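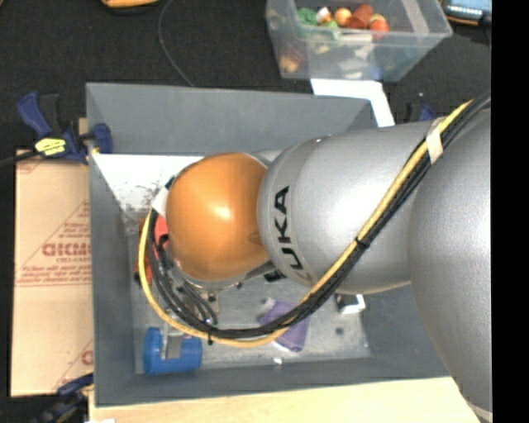

Evening, after the bin job

Got to the unit at 9 and stayed until it was too dark to see the step outside. The plan was to go through the gray bins, all of them, and get every loose thing either back on a shelf or into the Clellby crate for giving away. I got through most of them. The one I left for last is the one with the scratched floor, and there are still a few things in the bottom of it: the bright blue one lying on its side in the corner, and something red-orange further up that I haven't decided on. They can wait until tomorrow.

I wrote the list out by hand first, which was slow. It came to 204 lines with the boxes from the back room. Hằng typed it up after lunch and found I had put the same item down under two names more than once, so the proper total is 161. She was nice about it. I had written "small blue" for some things and "blue, small" for others, and by the afternoon I couldn't remember which was which.

The bins themselves need a wash. The floors are scratched and pale in patches where things have been dragged over them for years. I tried warm water and dish soap on one of the spare ones and it took off the gray dust but did nothing for the marks. Bogdan thinks we should buy new ones from Karabulut and be done with it. I priced them at 40 each and said no. The sloping sides are annoying when you want to stack things square, but they don't crack and we already own them.

Lunch was soup from the place on the corner, too salty. Bogdan came by with the tape and the marker pens and stayed an hour longer than he meant to. He put labels on the shelves, top to bottom, and his handwriting is much better than mine. We argued a bit over whether Nirari things should go with Posolura things. I gave in – they are used together most of the time anyway.

My back is sore from leaning over. Tomorrow I want to put the bins up on the long table before I start. Also need to bring gloves, a second sponge, and the key for the back room, which I left on the hook at home again.

Called Mom at seven. Bed early.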